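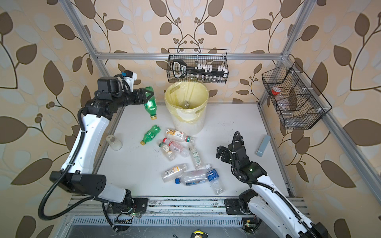 A green soda bottle held cap-down by a robot arm.

REPORTING II: NEWS UNDER PRESSURE
Week 6 notes: The first four hours
Instructor: Fouzia Rana

Reading for this week: the Takness ferry packet, all five versions of the story, in order. Please read them in order. Every term someone starts with the last version, and then wonders aloud in class why the first one was so bad.

1. What we had, and when

The packet follows a fire on the car ferry Gautier, crossing from Nistance to the island of Takness on a Saturday morning in October. Version one moved at 9:20 a.m. and is two sentences long. Version five moved a little after 1 p.m. and is the one people remember. Between them the number of people aboard changed twice, the cause of the fire appeared and vanished, and the captain was briefly given someone else's first name.

Version one, in full:

"A fire broke out Saturday aboard a passenger ferry bound for the island of Takness, the coast guard said. There was no immediate word on injuries."

It's dull. I have no complaints. It says what happened, where, on what day and who told us. The second sentence admits to a hole in the story, and a reader who has family on that boat would much prefer an admitted hole to a guess.

Compare the version a rival site had up at the same time, which opened with "Terror at sea." The reporter was in Monetti, a two-hour drive inland. Terror at desk, perhaps.

2. The number problem

Version two says 144 people were aboard. Version three says 93. Neither figure was made up, and both came from people with every right to be quoted.

The 144 came from the ferry company. It was the number of tickets sold for that crossing. Tickets sold is a fine number if you are writing about ticket sales. It counts people who overslept, and it leaves out small children, who ride free on that line, and also the crew.

The 93 came from the harbor office at Nistance, which had a boarding count. Better, but it was a count of passengers only. Version three says "93 people were aboard," so the crew is missing from our story as well. The correction in version four reads "93 passengers and an unknown number of crew." Ugly sentence. Leave it ugly.

When a source gives you a number, ask:
Who counted?
What did they count?
When?
Are they still counting?

The last question gets skipped most often. A hospital that tells you at 10:30 that it has admitted a certain number of patients may have three ambulances in the driveway. Put the time in your notes next to the figure. If two officials disagree and you can't settle it, report both and name both. Do not average them. (This has been tried. It was handed in to me, with the arithmetic shown.)

3. Hurt, injured, treated

By version four, 18 people had been "taken to hospitals." By version five, in our own story, the same 18 had become "injured." No source said that. What the fire department said was that they had been taken in to be checked for smoke. Most went home the same afternoon.

These words sit on a scale, and the scale matters:

Evaluated: somebody looked at them.
Treated: somebody did something about it.
Hospitalized: they were admitted. A long wait in an emergency room with a bad magazine doesn't count.
Critical, serious, stable: conditions assigned by a hospital. Use them only if the hospital did. "Stable" on its own tells you very little, and "critical but stable" is a phrase best left inside quotation marks with its owner's name next to it.

Wounds come from weapons. Injuries come from accidents. A passenger who inhales smoke has not been wounded, however strongly he feels about it on the phone.

4. Causes

Version three has the line "an electrical fault is believed to have started the fire." Believed by whom? I asked at the time. The answer was a deckhand's cousin, by way of a man on the pier. It came out in version four, without a note telling readers that it had ever been in, and we'll argue about that in class.

My position is that if you published it, you owe readers a sentence saying you took it back. Treasa Doherty, who edited versions two through five and is visiting us this week, holds that a running story is understood to be running, and that a note on every change would bury the news. She has had longer to think about it than I have, and she was the one in the chair. Come with a view.

Passive verbs are where weak sourcing goes to hide. Look hard at "is believed," "is feared," "reportedly," and "it is understood that." If you can't turn the sentence around and put a person in front of the verb, you probably don't have the fact yet.

5. Background paragraphs

Every breaking story needs a paragraph or two telling the reader where we are. Version two has a good one: Takness has more than 3,000 residents, no bridge, and one ferry route to the mainland. That's useful, because it explains why a single boat out of service is a problem for everyone on the island.

Version three adds a paragraph on an earlier ferry accident on a different coast, with a different company and a different kind of boat. The only thing connecting the two was water. Background placed next to news looks like an explanation of it, and readers will draw the line between the two even if you don't.

Before you add history, write down in one sentence what it has to do with today. If the sentence contains the word "also," cut the history.

6. Witnesses

Ask what they saw before you ask how they felt. Ask where they were standing. The best quote in the packet is from a woman on the car deck who said she smelled burning, thought it was her own brakes, and was embarrassed. It places her, it gives us a sense of how the thing began for one person, and she didn't have to be coached into it.

The worst is "It was like something out of a movie." Nearly everything is, by this account. Follow up with "Which part?" and keep your pen ready.

Don't call a passenger who is still on the boat unless an editor has agreed to it. They may need the battery.

For next week

Write your own version three of the Takness story, using only what was available at 10:45 a.m. The timeline is on the last page of the packet. 250 words, every fact attributed. Mark in the margin anything you would want to check by phone and whom you would call.

Bring a printed copy. The printer on the second floor works if you use the lower tray.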